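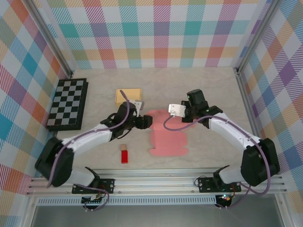
My Billel checkerboard has developed a rock, and I'm hoping somebody at Drititeo can help me work out whether it's the board, the feet or the table. When I press on one corner the opposite corner comes up with a little click, and if a game is in progress the pieces on that side all shuffle over by a hair. It's the black and grey one with the thick black border, over on the left beside the pale yellow box, and I've taken the pieces off it so that you can see the playing surface. The table has a light top with a faint marble sort of veining in it, and it's smooth, so I suspect the board doesn't get much help from underneath. I love this board, I should say that first. We play most evenings after supper and I would much rather fix it than send it back.

Category: Boards and Tables > Wobble, Warp and Fit

Ticket 387
Opened by: Ottmar Kleinschmidt
Product: Billel checkerboard, black/grey

More details, as the form asks for them. I bought the board in April and it sat dead flat for the first few weeks. It lives on the same table all the time, except when we need the space, and then it gets stood on edge against the bookcase in the hall. I've never left it in the car or in the sun. I did wipe it down once with a damp cloth after a grape juice accident (my grandson, and he was very sorry), but I dried it right away and the juice was mostly on the border.

The rock is worst along the line from the corner nearest me on the left to the far corner on the right. The other two corners seem to stay put and act as the hinge, if that makes sense. It isn't a big movement. My wife says she can't see it at all, but she can hear it, and once you've heard the click you hear it every single move.

What I've tried so far:

Turned the board a quarter turn. Still rocks.

Slid a folded piece of paper under the low corner. That stops the click, but the paper walks out again after a few games and then I'm down on my knees looking for it.

Put a stack of cookbooks on top overnight. No change that I could tell.

I read your warranty page twice and couldn't decide if this counts. Please let me know what you'd like me to check next -- I have plenty of patience and a decent flashlight.

Ottmar

---

Reply from Drititeo support

Hello Ottmar, and thank you for such a thorough note. I'm glad the board is getting so much use, and I'm sorry about the click. A rock from corner to corner has three usual causes on the Billel: one of the four feet has packed down or come loose, the table under it has a low spot, or the board has taken a slight twist. They feel exactly alike from above, so I'd like to go through them one at a time before we talk about warranty.

Could you start with the table? Please do the following when you have a quiet few minutes:

1. Clear a space in the middle of the table, bigger than the board, and wipe it with a dry cloth. One crumb under a foot is enough to do it.

2. Lay the board down and press on each corner in turn. Remember which corner lifts, and stick a bit of tape on it.

3. Turn the board halfway round on the same spot and press again. If the rock stays with your taped corner, it's the board or a foot. If it stays with the same place on the table, it's the table.

4. Do the whole thing again on some other surface you trust. A kitchen counter is good. A glass shelf is better if you have one you can get at safely.

The quarter turn you did was a good thought, but a quarter turn swaps the rocking corners for the hinge corners and it can be confusing to read. A half turn is easier.

And please give the cookbooks a rest for now. Weight on top won't take a twist out, and if a foot is already packed down it can make it worse.

---

Ottmar Kleinschmidt

Thank you for the quick answer. I did the test Saturday morning with coffee and good light.

The middle of the table had quite a few things on it, so I did the clearing first, as told. There was a flat pink piece spread out in the center, all rounded bumps and notches, and a small red block and an even smaller brown one toward the front, and those went up on the sideboard along with the yellow box. Then the dry cloth. I have to confess there was a crumb. I got very excited about the crumb. I put the board back down, pressed, and it clicked just the same, so it was not the crumb.

Half turn on the table: the rock went with the tape. The taped corner came up in both positions.

Kitchen counter: same again, tape corner lifts, maybe a little more than on the table. I don't have a glass shelf that I'd care to empty, but I tried it on the oven door window with the door folded down and the oven cold, and there it was again. I held the flashlight low behind the board and could see a thin line of light under the foot at the taped corner. The other three corners were dark.

So I think we can let the table off. I was a bit relieved about that, as it's heavy and I'd have had to find someone to help me turn it over.

While I had the board upside down I looked at the feet. They are little black discs, and three of them feel springy when I press with a thumbnail. The fourth, at the taped corner, feels hard and a bit shiny, and it's thinner than its neighbors. I couldn't tell you by how much. My ruler isn't up to it.

Does the grape juice come into this, do you think? It was that side of the board.

Ottmar

---

Reply from Drititeo support

Ottmar, that's a lovely clear result, and it's the one I was hoping for. A foot that has gone hard and shiny is a packed-down foot. Juice could well have something to do with it. If some of it ran down the side and got into the foot, the sugar would set it stiff, and from then on it would press thinner every time somebody leaned on that corner. Wear will do the same thing by itself, just more slowly.

I'm sending you a set of Biltidik pads, which are what we use on the Billel now. They're a little denser than the ones you have, so please change all four even though only one is bad. If you mix old and new you'll trade one click for another, and I'd feel terrible.

How to put them on:

Lay a folded towel on the table and put the board face down on it.

Peel the old feet off slowly. If one won't come, warm it with a hair dryer on the low setting for 60 seconds and try again. Don't use a knife, please. It's very easy to slip and mark the border.

Rub off whatever sticky stuff is left with your thumb or a dry cloth. If it's stubborn, a cloth barely damp with soapy water is fine, and then let it dry completely before going on.

Set each new pad where the old one was. You'll probably see a faint ring left behind to aim for.

Press each one down firmly with your thumb, then leave the board lying face down until the next day. The glue needs the time, and it's the step that people skip.

If there's still light under a corner after that, write back on this same ticket and we'll check for a twist. I've asked our colleague Abou Zeid in the parts room to put a spare set in the envelope.

---

Ottmar Kleinschmidt

The pads came, thank you, and please thank Abou Zeid for the spares too.

Three of the old feet peeled off like stickers. The bad one wouldn't budge. One go with the hair dryer didn't do it, and I was tempted by the knife, I'll admit, but I gave it a second 60 seconds and it let go all at once and landed in the sink. The underside of it was purple. So I think we have our answer about the grape juice! I've kept it in an envelope to show my grandson when he's older.

There were rings on three corners but none I could see on the fourth, so I measured in from the two edges on a good corner and copied that over with a pencil. I hope that was right. I left the board face down overnight and we played cards.

I set it back on the table this morning and pressed every corner, twice. No click. I did the flashlight as well and it's dark under all four. One small thing: it grips more than it used to. Before, I could push it aside with one finger when the plates came out, and now I have to lift it. Is that normal, or will it ease off? I don't mind it, I'd just like to know.

Ottmar

---

Reply from Drititeo support

Measuring in from the edges was just right, and I'm going to borrow it for our instructions.

Yes, the extra grip is normal. The Biltidik pads are made to hold on a smooth top like yours, and they'll stay that way. Do lift the board when you want to move it. Dragging puts a sideways pull on the glue, and that's how pads end up half off.

For the hall, you might lean the board with the bare side edge down so that no pad is touching the wall. And if there's ever another spill, tip the board up straight away and dab the pads as well as the top. A quick look underneath would have been no trouble and we don't mention it anywhere on the care card, so I've passed that along too.

I'll leave the ticket open through the week in case the click comes back once you've played on it.

---

Ottmar Kleinschmidt

Five evenings of checkers and not a sound from it. My wife has won four of them, so she's in favor of the new feet. I'd say 100 percent fixed, and you can close this up whenever you like. The spare pads are in the drawer with the pieces.

With thanks to both of you,
Ottmar

Status: Closed -- resolved with replacement pads
Last updated: Saturday, 4:10 pm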